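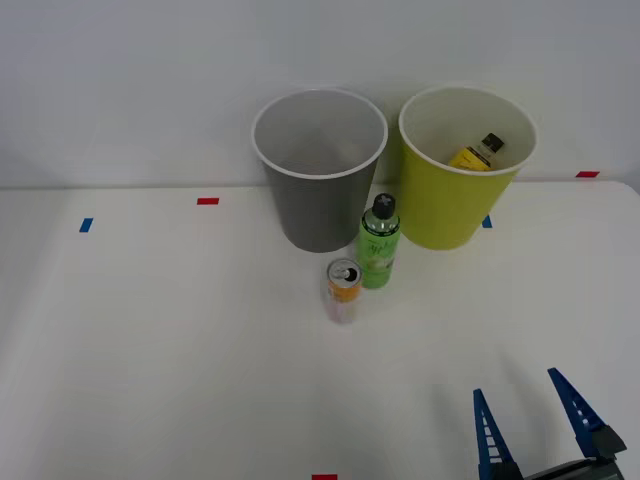 Kirsten Dalsgaard says the caps have to come off every bottle before it goes in the recycling, and that I have been doing it wrong since I moved into the building. I would like to know if she is right before I redo the sign in our break room.

Sorting small bottles, cans and paper cups on a shared table
Asked in Home and Office > Waste and Recycling

Posted by tablesorter

We share a small room on the second floor with the people from Garnell. There are 4 of us on our side. Space for bins is poor, so for small stuff we use two big cups at the back of the table, one grey and one yellow-green. The yellow-green one is for recycling and the grey one is for rubbish. Whoever is last out in the afternoon takes both down to the yard and tips them into the proper bins.

It works well enough for little things. The small yellow bottle with the black cap fits in the yellow-green cup with its neck sticking out. The trouble is with the larger items, such as the green bottle and the drink can. People don't know what to do with them, so they stand them in front of the cups and go back to work.

What I want to know:

Caps on or off?
Do cans have to be rinsed?
Can a paper cup go in with paper once we have finished using it as a bin?
Is it worth having a separate place for cans?

Our collection is done by Zatport, in Ploselville. I have looked for the leaflet that came with the bins and I think it was thrown away, or recycled.
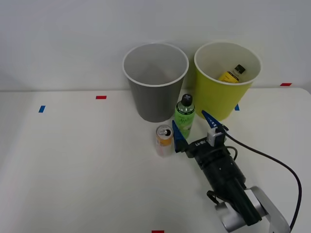 I should add that I have no say over the bins in the yard. There is one for mixed recycling, one for paper and card and one for everything else. The lids have labels but the sun has got to them and only the paper one can still be read. I rang the building manager in May to ask for new ones and was told they were on order.

We can't put a floor bin in the room either. The door opens inwards and it would hit it. The wall is rented as well, so no hooks or brackets. Whatever we do has to go on the table or under it.

Borbély
Marked as helpful

I used to run the post room in a building on the same collection, so I can tell you how we did it. It may have changed, so check with Zatport before you print anything.

Caps: we were told to leave them on. Empty the bottle, squash it a bit to get the air out, then screw the cap back on. Loose caps are small and drop through the sorting equipment, so they tend to get lost. Years ago the advice was the opposite, which is probably where Kirsten got it. Some places do still ask for them off. Your collector's word is the one that matters.

Cans: a quick rinse. You don't need soap or hot water. Tip out what is left, swill it with cold water and stand it upside down on a cloth or in the sink. If it goes in the bin with an inch of fizzy drink in the bottom, the drink ends up on the paper and the whole bag smells by the next morning. Leave the pull tab on. Don't crush it flat unless you have been told to.

Paper cups: keep them out of the paper and card bin. Most have a thin plastic lining to hold liquid and ordinary paper recycling can't deal with it. Some councils and coffee shops collect them separately. If yours doesn't, they are rubbish. The good news is that you can go on using the same two for a long time if you keep them dry.

As for the larger items — your cups are too small and that is really the whole problem. People will put a thing in a container if it fits and next to the container if it doesn't. Get a shallow box, 30 cm wide and 50 cm long or near enough to suit your table, and slide it underneath. Bottles and cans go in the box. Keep the cups for bits.

potterine

We have a tray by the sink and everyone leaves things on it. I don't think it matters that much, it all gets sorted again at the other end. Just write RECYCLING on it in big letters.

Reply from Borbély

It does get sorted again, but a bag with a lot of liquid or food in it can be turned away. We had 2 refused in one month and had to pay to have them taken as general waste. I would rinse.

Reply from tablesorter

Thanks both. I have measured under the table and a box will go in lengthways if we move the extension lead. I'll do that and leave the cups where they are.

On the caps, I rang Zatport at half past nine and they said on, for plastic bottles. Glass bottles with metal lids are the other way round: lid off, both parts in the mixed bin. I have told Kirsten. She would like it in writing.

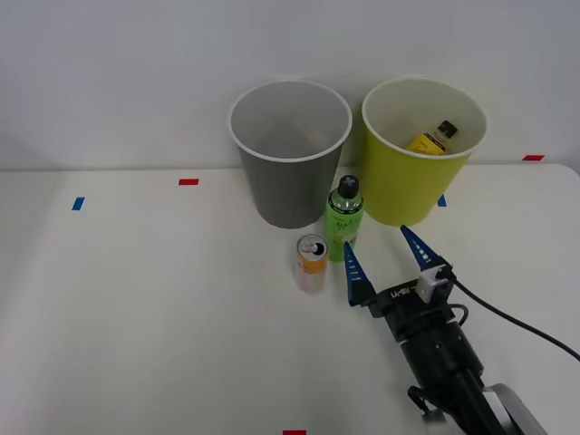 What about the plastic ring that stays round the neck of the bottle once the seal is broken?

Leave it on. It gets dealt with along with the bottle, and cutting it off is a good way to hurt your hand.

Reply from tablesorter

Good, that saves me a line on the sign. The wording at the moment is: Empty it. Rinse it. Cap back on plastic bottles. Bottles and cans in the box under the table. Small things in the yellow-green cup. Rubbish in the grey cup. Paper cups are rubbish.

If anyone can make that shorter, please do. It has to fit on a card that stands up between the kettle and the wall.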